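2023-03-26

Quick one tonight, long week. Three people asked me for our bench rules after I complained about them online, so I'm putting them here. These are the rules for hand-held gripper work at Willerard. Not official anything. They started as a page taped to a door in August and now new people get them on day one.

First, the cables. Tethered grippers mean cables, and cables mean somebody's elbow gets yanked halfway through a good take. Our rule is that the cable goes back past the wrist and off the far side from where you're reaching. Never across the work surface. We broke this one constantly for the first month. Floor cables are a seperate rule: taped down or pushed under a desk before anyone picks up a gripper. I'm bad at it. Still a rule.

Second, the start pose. Both grippers open, over the table, hold still for two seconds. Same at the end. Sounds fussy. But we had a batch from before the rule, almost 3,000 takes, and trimming those was miserable. Some began with the jaws already on the object, some ended with a hand scratching a nose. Ketilsson (the shop that does our labeling) sent back a very polite email.

Third, one object moves at a time. If you're picking a hanger out of a basket and a second one comes along for the ride, stop and mark the take. Don't shake it off and carry on. Hangers are awful for this, the hooks find each other. I used to say keep the messy ones, real life is messy. I've come around on marking them. Keep them AND mark them, then whoever trains on it can decide.

Fourth. Sleeves. Long sleeves are fine, plain color, cuffs snug. No dangly cuffs, no bracelets. Gloves only if everbody on that task wears gloves.

Fifth, mounts. The plate on top of each gripper gets a wiggle before every session. If it moves, tighten it and redo the calibration. All of it, both sides, even if only one was loose. We argued over that for a whole lunch. The Vurkau manual says one side is enough, I don't agree, we do both.

Hangers are still the task I'd give a new person first. Thin, light, annoying shape, nothing breaks. Right hand takes an end, left hand stays open and ready by the hook.
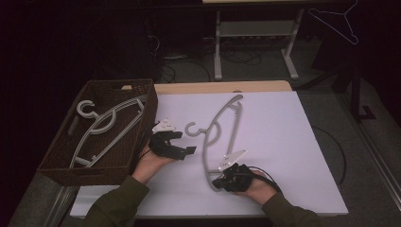 How long should one person record before taking a break?

Forty minutes at most, then ten away from the bench with the grippers put down. Wrists go before attention does, and people don't report sore wrists until the next day. Dasska lets its crews do longer blocks and I really wish they wouldn't.

Still missing: a rule for left-handers. Right now we tell them to do whatever's comfortable and note it in the log, but the log has no field for it, so it ends up in comments, spelled 2 different ways. Fixing that Monday. Also need to rewrite the page on the door, the tape is giving up and someone drew on it.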